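Midetex Facilities Helpdesk
Ticket 209: Litter left in the lounge, bin and rug
Status: Closed
Category: Cleaning / shared rooms
Location: Mollah building, ground floor lounge
Opened by: Imtiaz Akanda
Assigned to: Kamol Saengthong
Priority: Low
Opened: April

Original request

Hi, can someone look at how rubbish is being handled in the lounge. Food wrappers are ending up on the table and staying there overnight. The evening clean is on the schedule and the floor looks mopped most mornings, so I don't think the visit is being skipped. I think the table is being left out, or the bin is too small, or both.

The other thing is the flowered rug. There was a sticky patch on it last week and I'd like to know if it can be washed or if it has to go out.

Imtiaz

Reply, 9:40 am

Thanks Imtiaz. I've checked the Joller cleaning sheet for the building. The lounge is listed as "floor, bin, sills". The table isn't on it, so the crew would be right to leave it alone. That explains part of it. I'll ask for it to be added.

Can you tell me which bin is in there now? The asset list has a 14 litre pedal bin but I have a feeling that one went upstairs when the kitchen was painted.

Kamol

Reply, 10:15 am

No pedal bin. It's the open round one with the white rim, no lid, and it sits out on the tiles past the corner of the rug. Photo attached.

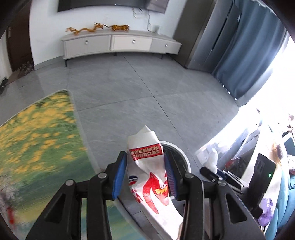 Wrapper and bin, lounge floor.

It's an easy bin to use if you're standing next to it. From the table you have to get up, and people don't. I'd be fine with either the old one back or a second one.

Imtiaz

Reply, 11:05 am

Found the pedal bin. It's in the upstairs copy room with recycled paper in it. The lid sticks and you have to push it down by hand, so I'm not keen to bring it back for food waste. I'll order a new one.

On the rug: the label on the underside says Brustora, machine washable, cold, no dryer. I rang the laundry we use for the mats and they will take it with the next pickup. It'll be gone for 4 days. Please let people know the tiles are a bit slippery in socks.

To do on my side:
1. Ask Joller to add the table to the evening sheet.
2. Order one lidded bin for the table end of the room.
3. Rug to laundry.

To do on yours, if you don't mind: clear what's on the table today. The crew won't touch it until the sheet changes, and I don't want it sitting there over another night.

Kamol

Reply, 1:20 pm

Doing it after lunch. For the record, most of it is snack and takeaway packaging. There's a big dark brown snack package opened out flat, a red and cream takeaway carton, a purple wrapper, a thin red one and a few plastic bags, some clear and some white. I had assumed it was lunches, but it looks more like people stopping in for a snack and not going near the kitchen at all.

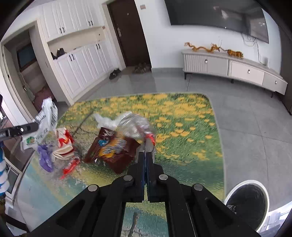 I'm putting the plastic bags in first and then flattening the carton, as it takes up the most room in a small bin. Is soft plastic still being collected separately? The sign in the kitchen says yes but the box under it has been gone for a while.

Imtiaz

Reply, 1:45 pm

Soft plastic collection stopped for our building in the summer. Everything of that kind goes in general waste for now. Clean cardboard goes in the blue cage by the loading door, but anything greasy should go in the garbage. I'll take the sign down.

Kamol

Reply, 3:30 pm

Table cleared and wiped. The carton was greasy so it went in the garbage with the rest. I also tied off the bin liner and put a new one in. We are down to the last roll of the small liners, they're in the cupboard under the sink behind the dish soap.

One more request while this is open. Could the new bin have a foot pedal that works with the lid closing slowly? The one in the meeting room bangs and you can hear it down the hall.

Imtiaz

Reply, 4:10 pm

Noted, ordering the soft-close model. Liners added to the same order, in the size that fits both bins.

Joller has confirmed the change. The lounge line now reads "floor, bins, sills, table (clear packaging and wipe)". They asked that cups and dishes be left out of it, and I agreed. Those still go to the kitchen.

Kamol

Update

Rug picked up. New bin delivered and placed at the table end. The old round bin stays where it is.

Kamol

Update

Rug is back and down again. The sticky patch came out. One corner is curling slightly and I've put a strip of mat tape under it. If it lifts again please reopen this ticket instead of starting a new one, so the laundry notes stay together.

Imtiaz, can I close this?

Kamol

Reply, 8:50 am

Yes, go ahead. Table was clear this morning and there were wrappers in the new bin. The kitchen sign is still up, by the way.

Imtiaz

Closed by Kamol Saengthong. Kitchen sign removed at 9:30 am.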